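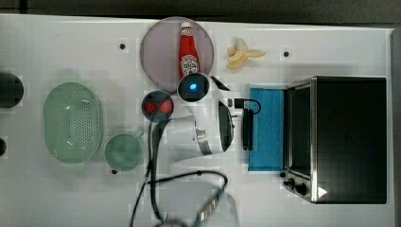

The Table Is the Easy Part

Jul 30, 2023

Every few months somebody asks me whether a machine will be doing the dishes soon. I used to say ten years. These days I say that it depends on what you mean by the dishes.

If you mean taking one bowl off a table and putting it in a colander, with the bowl where the arm expects it and plenty of white space around it, then we are close. If you mean the dishes at my house after supper, we are a long way off, and I think the people selling these things should say so more plainly.

I worked in a parts plant in Gedstead for a good stretch of my life, and we had arms on the floor before most of the people now writing about them were out of school. They were good at what they did. They put the same bracket in the same jig all shift, and if a bracket came down the chute backward the line stopped and a person walked over and turned it around. We had a light on a pole for that. Some days the light was on more than it was off.

What has changed since then is the camera, and the software behind it. The older arms worked blind. The new ones look at a table and find a strawberry on it. I don't want to make that sound small. A strawberry is soft and no two are the same shape, and a banana is worse. A ketchup bottle lying on its side on a plate is easy for a child and a fair test for a machine, because picking it up is one problem and picking it up without dragging the plate along is another. When I started, anyone who claimed an arm could sort that out would have been laughed out of the break room.

But look at how these tables are laid out. The things are spread apart. There is one plate, and it isn't stacked under three others with a fork stuck between them. I have no complaint about that, it's how you have to start. We trained new hires the same way, one station at a time. My complaint is with the jump from the table to the brochure.

The brochure I have in front of me is from a company called Havholm. It says their kitchen arm completed 680 trials of a pick-and-place task and got 443 of them right. To their credit they printed the number, and most don't. But work it out. That is a failure better than one time in three. If I hired a dishwasher who missed one bowl in three, I would not be calling it the future of the home. I would be sweeping the floor.

The shop I retired from had a rule that a new station had to run 40 pieces clean before anyone signed for it, and then it had to do it again on the night shift with a different operator. The second run was where things came apart. The light was different, or the parts had come from the other supplier. I would like to see a home robot held to something like that. Run it in a clean kitchen, then run it in a stranger's kitchen, and print both numbers side by side.

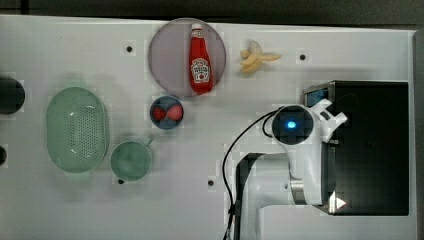 The same goes for how long a job takes. A person clears a small table without thinking about it. The Havholm sheet gives 76 seconds for moving a single item, and it doesn't say whether that includes the tries that failed. On a shop floor the cycle time is the first thing anybody asks. In the home nobody seems to ask it at all, maybe because we picture the machine working while we're out. Fine, but then it is working with no one there to turn the bracket around.

There are places I would put one of these tomorrow. The packing bench at a firm like Jikbridge, where the boxes are all one size and there's a person ten steps away, would be a good one. So would a kitchen set up for somebody who can't grip a bottle anymore. That person may be happy to wait a minute and put up with a miss now and then, and they should get to make that choice with the real numbers in hand.

For the rest of us, I'd hold on to the money. My sister-in-law in Haslam asked me in April whether to put off buying a new dishwasher until the robots came. I told her to buy the dishwasher. It has one door and two racks, and it does need loading by hand — but it gets the plates clean, and it has done so every night since she plugged it in.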